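Home | News | Appeals | Vacancies | Contact

Indgate Police: Missing Persons Search Coordinator (civilian post, 2 positions)

Indgate Police is recruiting civilian coordinators for its missing persons desk. The desk handles some 200 open reports at any time, most of them closed within a day. Posts are based at the Ziscombe station, with occasional duty at Clerurport. 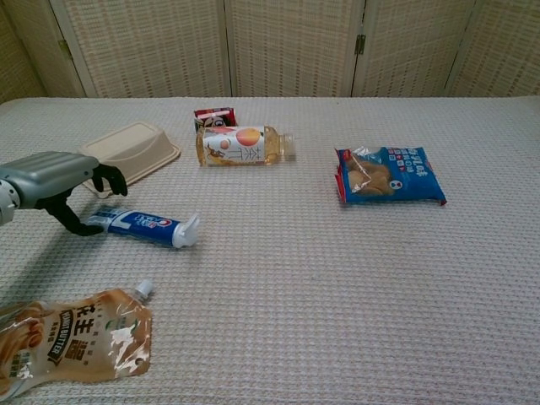
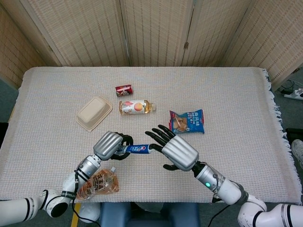

Irén Gál writes that the paperwork is the larger part of the job and that applicants should expect it: "Every call to a hospital, a relative or a bus operator gets an entry with a time against it. If the entry is missing, the next shift makes the call again."

Duties

Open and maintain the search log for each report assigned to the desk.
Draft public appeals for approval by the duty inspector. Appeals go out only with the written consent of the next of kin, or on the inspector's order.
Check hospital admissions, custody records and transport footage requests against the log.
Pass confirmed sightings to the search team and record the grid reference.
Withdraw an appeal from all channels when a person is found, and confirm the withdrawal to the family liaison officer.
Prepare the file for review if a report is still open after 28 days.

Requirements

Two years in a control room, dispatch, records or casework role. Accurate typing under time pressure. Clear written English. A valid driver's license. Experience with the Wanigasekara case management system is useful; training is given to those without it.

Applicants must pass background vetting, including a check on finances and close associates. Vetting started in May for internal candidates and will be run separately for external ones.

Hours and conditions

Rotating shifts, including nights and weekends. Shift allowance is paid on top of base salary. The probation period is six months. Uniform is not worn. Remote work is not available for this post.

How to apply

Send the standard application form and a one-page statement to the recruitment office at Ziscombe station, quoting reference 215. Résumés without the form will not be read. Closing date: June 9, 2023. Shortlisted applicants will sit a written log exercise before interview.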